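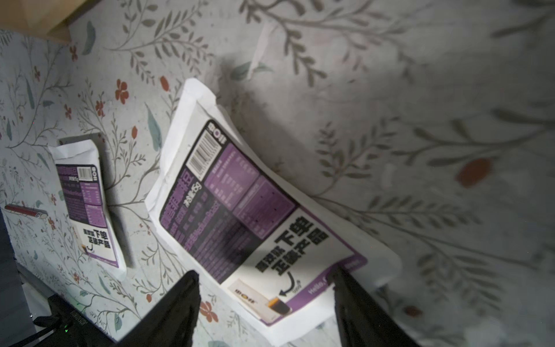 Wrist cam, pouch cell. Large pouch on the flowered top, fingers open.

7/22/19

Came in to find the Durkel arm faulted at cycle 206 of a run that was supposed to go to 666. Log says grip width out of range, then the same again, then the controller sulked for the rest of the weekend. Cleared it, homed it, ran five picks by hand. Three fine, one by a corner, one where the pouch squirted out sideways like a bar of soap.

First suspect was the finger pads. The left one had gone shiny. These are the soft pads from Haberkorn we put on in March, and I wrote then that they would outlast the arm. I would like that page removed from the notebook. Swapped both, wiped the fingers down with alcohol, let them dry over coffee.

While the pads were off I found the real trouble: the left fingertip had 2 mm of play where it bolts to the carriage. One screw backed out, the other thinking about it. Cleaned the threads, blue threadlocker, snugged both by hand. Don't lean on the hex key, the carriage is softer than it looks and we have no spare. Re-zeroed the stroke after. Skip that and it closes on a width that no longer exists, then blames the pouch.

Wrist camera next. Lens had a thumbprint on it, size and owner unknown, mine. Focus ring untouched. The right side of the view still goes soft and pale while the left sits in shadow, so the lamp needs to come around. I moved it once and made the glare on the foil worse, so it went back where it was. Someone with patience can have that job.

The Zinano picking software still likes the pattern on the tabletop more than I do. With the threshold at the old setting it offered me a leaf as a grasp candidate, with nearly full confidence. Raised the threshold one notch and it went back to pouches. The crimped seal that curls up is still a problem: it reads the curl as the top of the pack and comes in high. Added a small extra drop to the approach. Crude, but it touches foil now.

Restarted the count from zero at low speed, big pouch and small pouch both in. Checked the cable loop at full wrist rotation, it clears. Fingertip screws to be checked again tomorrow before anyone turns the speed up – paint a witness line across the heads while you're there, the pen is in the drawer with the dead batteries.

Still to do:
order pads, two sets
lamp
ask Holbridge if the spare carriage they quoted comes with screws or if those are a separate adventure

Recent entries
Pouch cell: grip width faults, again
Durkel arm: greasing the wrist joint
Zinano update, and how to undo it
New pads from Haberkorn
Where the good hex keys went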